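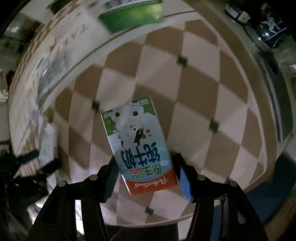
## The Jumik checkered table cover, after one long winter

I bought this cover in January from Ornatska, the little housewares shop on Dastcombe Street, mostly because I was tired of looking at the old one. It cost me 20 dollars, and I remember standing at the counter wondering if that was too much for something the family would immediately set hot mugs and homework on. My friend Lejla had the same one in her kitchen and told me to stop dithering, so I did.

Let me start with the color, as that's what I get asked about most. It's a brown check with a paler shade in between, and that paler shade is a bit of a chameleon! Some days I'd call it cream, and on others it leans toward a pinkish beige. I like this very much. My sister thinks I'm imagining it. Either way it's an easy pattern to live with, and small bright things look cheerful on it -- the little 125 mL milk cartons with the cartoon cow-like character, for one, which my youngest will pick over any other milk in the store and then leave lying wherever she got bored.

Our table is where everything lands. Groceries get unpacked on it, birthday presents get wrapped on it, and we eat at it twice a day and three times on weekends, so I suppose the cover has been through about 300 meals by now. The pattern has held up nicely. I don't see any fading where the morning sun hits, and the corners still hang the way they did when I first shook it out (well, after I'd given it a day to relax, because the folds from the package were stubborn).

A few grumbles, since a review without any is no use to anybody. The cover slides. If you lean on one end while somebody at the other end is pulling a heavy dish toward them, you will find yourself gently on the move. I bought a set of four clips, and that fixed the worst of it. I also wish it came in one more size. Ours is just a touch short at the window end, and the next size up nearly reached the floor and would have been a disaster with the dog.

The other thing is that see-through items can be hard to spot against a check. You wouldn't think this would come up, but I lose my reading glasses on it all the time, and clear packaging blends right into the pattern until the light catches it. I've taken to collecting the wrappers and empty bags in one pile at the end of the table before I sit down to anything else. It's a good habit anyway, and I should have started it years ago. 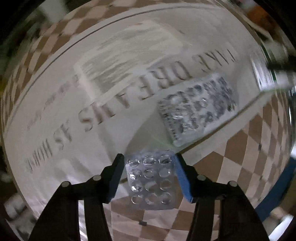
**Does the check hide crumbs and small spills?**

Crumbs, very well, maybe a little too well, so run your hand across it before you put down anything nice. Spills depend on the color: coffee and gravy blend in with the brown, but beet juice and tomato sauce show up right away on the pale squares and want dealing with before dinner is over.

### Would I buy it again?

I would, and in fact I've already bought a second one for my neighbor Yae Hamada, who had been admiring ours over tea for weeks and was far too polite to ask where it came from. Hers is on a round table. It drapes more prettily there than on our long one, with soft folds all the way around, so if you have a round table I think you'll be even happier than I am.

Four stars from me. The missing star is for the sliding, and if Jumik ever puts clips in the package I'll come back and change it. Ornatska had the smaller size in stock last time I went by, on the bottom shelf behind the oven mitts.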